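Recovering from a protective stop in the drawer task

The arm on our Dimico cell kept stopping with the gripper close to the drawer. The log gave a force limit fault, code 188, 7 times in one shift. 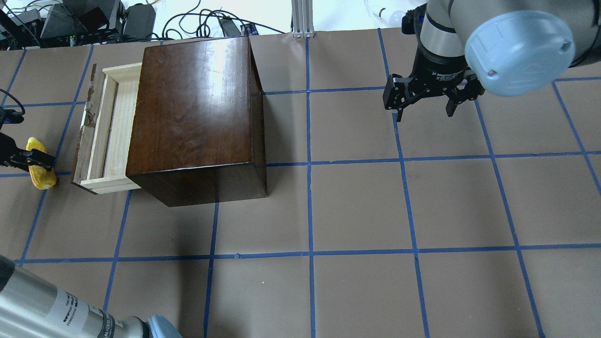

Press pause on the pendant first. Keep your hands out of the grid until the status line reads Stopped. Don't clear the fault yet, or you lose the joint readings.

Write down the readings for the wrist joints and save the log.

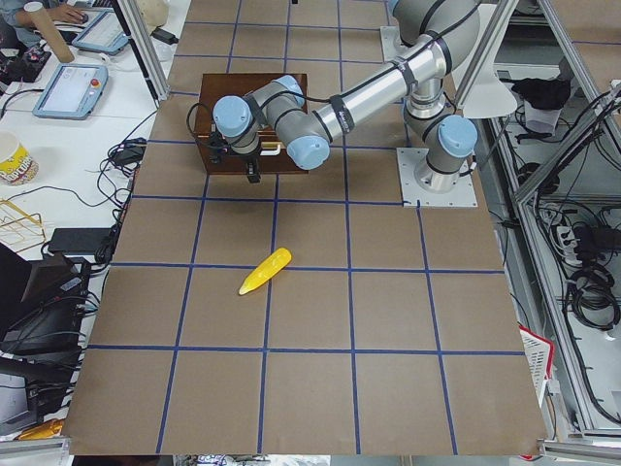

Reading time: 2 minutes

Switch to manual at 9 per cent speed and jog straight up. Never jog sideways with a finger inside the drawer. Ours had a drawer height typed in 28 mm too low.
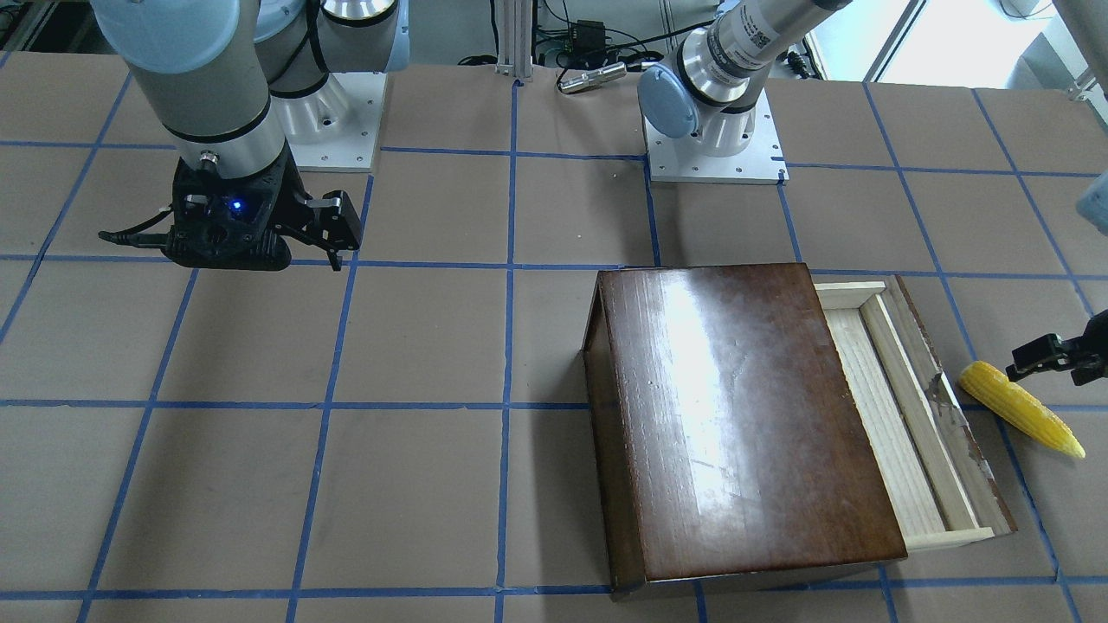

Correct the height, clear the fault and run the path with nothing to pick up. Watch the cable at the wrist as it turns. 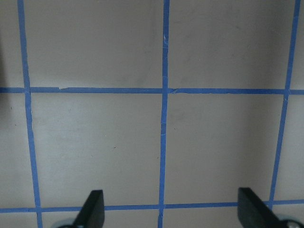 Wojciech Chmielewska: We had the same code after a Gilon update in July. Check the payload setting too, ours had gone back to zero.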